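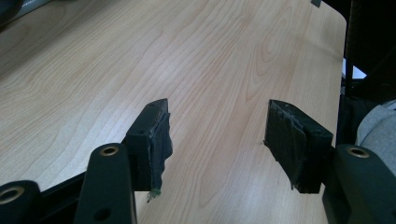
## Chapter 2: Counting Backwards

The first time I tried to date a piece of timber I was wrong by more than a century, and I was very sure of myself. It was a roof beam from a barn at Savthorpe, black with age and soot, and I looked at the way it had been cut and the pegs that held it and announced that it was medieval. Lungile Lekota, who was teaching me at the time, let me write this down in pen. Then she took a core, glued it into a grooved stick, sanded it until it shone and sat me in front of the microscope for an afternoon. The last ring under the bark had grown in 1612.

I tell that story to every new group because it covers most of this chapter in one go. Old-looking wood isn't always old, style is a poor clock, and the tree itself has kept a better diary than anyone who later sawed it up.

In Chapter 1 we looked at how a tree puts on a ring. If you skipped it (people do, I know), here is the short version. Just under the bark is a thin layer of living cells that divides through the growing season. In spring the new wood cells tend to be wide and thin-walled. By late summer they are narrower and thicker, and then growth stops for the winter. That change from pale, open wood to dark, dense wood and back again is what your eye picks up as a ring. In places with a proper winter, you usually get one a year.

Usually! Hold on to that word. A bad frost in June can leave a false ring, and a tree that is really struggling may fail to grow one at all on part of its trunk. I have seen a pine core from the hills above Platau with two rings missing in the space of a fingernail. If all you ever do is count, you will sail straight past gaps like that and every date further in will be out.

So we don't just count. We match. A dry summer that squeezes one oak will squeeze most of the oaks for miles, and the result is a run of wide and narrow rings that turns up again and again in trees from the same region. I think of it as a tune. One note tells you nothing, and three or four could belong to anything, but once you have eighty or a hundred in the right order you start to recognise it. Lining up the tunes from different trees is called **cross-dating**, and it is the main skill you'll be learning here.

Now for the part I still find rather wonderful. Say you core a living oak and its rings take you back a couple of hundred years. A beam in a nearby farmhouse came from a tree that was young when your oak's grandparents were standing, and its outer rings overlap with the inner rings of the living tree. You slide one along the other until they agree. Then you find an older beam, perhaps from a church, and do it again. Bit by bit you build a **chronology** – a single long record made of many shorter lives.

The one we'll use for practice is the Inatau oak series. Nicanor Montes put most of it together, out of barns, bridge piles and one very muddy well lining, and it reaches back to 1017. The early stretch is thin, resting on only a handful of samples, and we'll talk later about how much weight it can bear. There is a long and happy middle section of around 445 years where nearly everything agrees with everything else, and I suggest you do your first matches there. Save the difficult end for when you're feeling strong.

One warning before we start. A ring date tells you when that ring grew. It doesn't tell you when the tree was felled unless you have the bark edge, and it doesn't tell you when the building went up. Timber gets trimmed, stored, stolen and used again. The mill at Psarras has joists that are far older than its walls, and the empty mortices along their sides show they once did a different job somewhere else.

### What you'll need for this chapter

- the printed strips from the back of the book, cut out
- a sharp pencil and a ruler marked in millimetres
- a hand lens, if you can borrow one
- graph paper

### 2.1 Making a skeleton plot

Take Strip A and lay it flat with the pith end on your left. Ignore the ordinary rings for now. You are hunting for the narrow ones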